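Zutance Control Box Kit

Sillotgate workshop range / Enclosures and wiring

If you've ever opened up an old pump controller and found a rat's nest held together with tape, you'll understand why we're so fond of this kit. The Zutance is a control box you put together yourself, with every cable brought in through one proper metal entry. It's a pleasure to wire, and it's just as nice to open up again years later when something needs changing.

The idea came from Blažena Halás, who spent a long time repairing irrigation controllers before she started drawing her own. She wanted one spot where all the cables go in, with a rubber insert gripping them, and a plate solid enough to bolt down and forget. We think she nailed it! 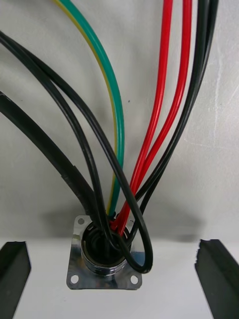 Ground goes in first. Leave it a little longer than the others so there's some slack inside the box, then bring in the reds, then the blacks. A dab of cable lubricant makes the last couple much easier to coax through (dish soap works in a pinch, but wipe it off afterwards). Don't tighten anything until every cable is where you want it. Colour sleeves at the inside end are a good habit too, especially if somebody else will be looking after the box down the road.

The flange plate is chrome-plated and takes a bolt at each corner. It does show fingerprints, so keep a soft cloth handy if you care about that sort of thing. We do.

Inside, the Dorkitar board comes already fixed to its own metal plate, so you handle the plate by its edges and never need to touch the components. We build the boards in batches of 500 and test each one on the bench before it's packed.

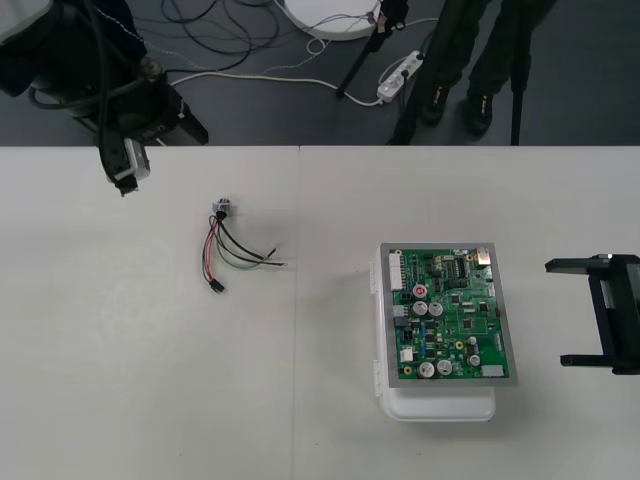
The short harness is sold with the kit, or separately if you need a spare. Bare ends go to the screw terminals you supply, and the plug ends only fit one way round. Take a minute to lay everything out on a clean table before you start. It makes the whole job calmer, and you'll spot a missing part right away.

Most people finish in an evening. Our own best time is 22 minutes, though that was after a lot of practice and two coffees.

In the kit
Enclosure, white plastic
Dorkitar board on metal plate
Flange plate with collar and rubber insert
Halás wiring harness
Printed wiring guide

Good to know
Cables are sold by the metre and aren't included. Mains connections must be made by a licensed electrician. Spare rubber inserts come in packs of 2.

We've sent out roughly 2000 of these so far, and we still love hearing where they end up. The next batch ships in August.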